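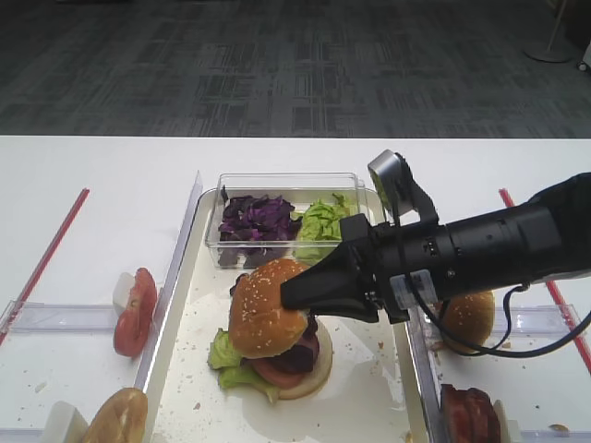

# Bottom bun first

*How a burger goes together, and why the order matters*

8/15/19

Most advice about burgers is to do with the meat. There are long arguments over mince, fat, salt and how hot the pan should be, and then the last minute of the job, when everything gets stacked up, is left to look after itself. It is in that minute that a good many burgers go wrong. The patty can be cooked perfectly well and the thing will still slide apart at the second bite if the tomato is in the wrong place.

We spent part of June eating at burger counters and talking to the people who work the assembly end. None of them thought the work was difficult. All of them had firm opinions about it.

## The tray

At Wirkard, a lunch counter with 10 stools and a short menu, every burger is built on a white tray with a raised edge. The edge is the point. Tomatoes run, sauces drip and buns shed crumbs, and a flat board sends all of it on to the worktop. With a tray, the mess stays in one place and gets wiped up between orders, or between every few orders when the queue is long.

The same applies at home, where a baking tray with a lip does the job very well. Put it down before you start cooking and lay out what you need on it and beside it. Buns go nearest to you, split and waiting. Tomato slices come next, then leaves. The cook at Wirkard builds from left to right and was quite short with us about people who build in a circle.

## Salad in a divided box

Shredded cabbage and chopped lettuce are often kept together in a clear plastic box with a divider down the middle. It takes up less room than two tubs, and you can see at a glance which side is running low. Keeping them apart matters more with purple cabbage than with white. Cut purple cabbage gives off colour, and lettuce left up against it for an afternoon picks up blue-grey streaks that look far worse than they taste.

Cabbage also lasts longer once cut. Shred it in the morning and it will still be crisp by the evening. Chopped lettuce goes limp and brown at the edges much sooner, so cut less of it and cut it more often. Dry it properly, too. A salad spinner is best, but a clean tea towel will do if you have the patience.

There are two schools of thought on leaves. Some counters use only chopped lettuce, which is quick to portion and spreads evenly. Others want a whole ruffled leaf poking out at the side, mostly for the look of it. A frilly leaf does have one practical advantage: it holds its shape under the tomato and keeps a little air in the stack. Its drawback is that it tends to come out in one piece on the first bite, and the eater is left with a leaf hanging from their mouth. Tearing it in half beforehand deals with that.

Ison, a smaller place that opens only for lunch, has a whole leaf inside the bun and a heap of chopped salad on the side. The owner said customers who dislike lettuce in the burger will often eat it from the box with a fork.

## Where the tomato goes

We asked the same question everywhere. Should the tomato be above the patty or below it?

Above was the more common answer. The case for it is that the patty acts as a floor, so the juice has to get past the meat to reach the bottom bun, and the bottom bun is already under the most strain. It carries the weight and it takes the fat. Adding tomato juice to that is asking for trouble.

The case for below was put to us at Iwasaki, where the tomato sits on a leaf and the leaf sits on the bun. The cook there likes the cold layer to meet the tongue first. She toasts the bottom bun hard to make up for it. We ate one slowly, on purpose, and the bun held to the end, though it was very soft in the middle by then.

Thickness is the thing that people get wrong most often at home. A thick slice slides, and it takes the top half of the burger with it. Cut it thin enough to bend slightly when you pick it up, then lay it on kitchen paper for a minute with a little salt. One slice that nearly covers the patty is better than two small ones overlapping, which will slip over each other as soon as the bun is squeezed.

## Choosing the bun

Buns with sesame seeds and buns without were both on offer at most of the counters we visited. The dough is often identical. Seeds add a bit of flavour if the bun has been toasted and almost none if it hasn't, and they come off on the tray, the plate and the floor. Customers ask for them all the same. At Jurneck, a bakery that supplies rolls to cafés, seeded buns outsell plain ones every month of the year. In the week before we called, it had baked 873 seeded and 257 plain.

What matters more is how the bun is split. A bottom half that is cut too thin will give way. The bakers at Jurneck cut theirs slightly above the middle, which leaves a deeper base and a lighter lid. If your buns come ready sliced there's nothing to be done about this, but if they come whole, bring the knife up a little from where you would naturally put it.

Toast both cut faces. The pale crumb inside a bun soaks up liquid very quickly, and a toasted surface slows that down. Butter helps as well. Don't toast the outside, or the crust will crack when you press it.

## Putting the lid on

The top bun goes on last and it very seldom goes on straight. Leaves push it up on one side, the patty is thicker on the other, and it ends up tipped forward like a hat. A slight tilt does no harm. A large one means something underneath is uneven, and it is better to lift the lid and shift the lettuce than to push down on it.

When you do press, press lightly and from above. Pushing from one side moves the layers against each other, and once the tomato has started to travel it is very hard to get it back. At Ison they hold the bun for a moment with the fingers spread across the top. At Wirkard they don't press at all and leave it to the paper wrapper, which is folded tight enough to do the same work.

Then leave it alone for a minute. The warmth softens the leaves, the bun relaxes and the whole stack drops a little. All the cooks we spoke to let the burger sit before it goes out, even when people are waiting.

## A working order

For a plain burger at home, this is the order we have settled on. It follows the Wirkard method with one change.

1. Bottom bun, toasted and buttered.
2. A thin layer of shredded cabbage, if you like it.
3. The patty, rested first on kitchen paper.
4. One slice of tomato, salted and patted dry.
5. A ruffled leaf, torn in half.
6. Sauce on the inside of the lid.
7. The lid.

The change is the cabbage. Wirkard serves it at the side, but we found a small amount under the meat catches the fat and keeps its crunch. Use less than you think you need. A deep layer behaves like loose gravel and the patty will skid about on it.

Any spare tomato and lettuce can go in the box for the next round. Buns left over from the night before are still fine for toasting at breakfast.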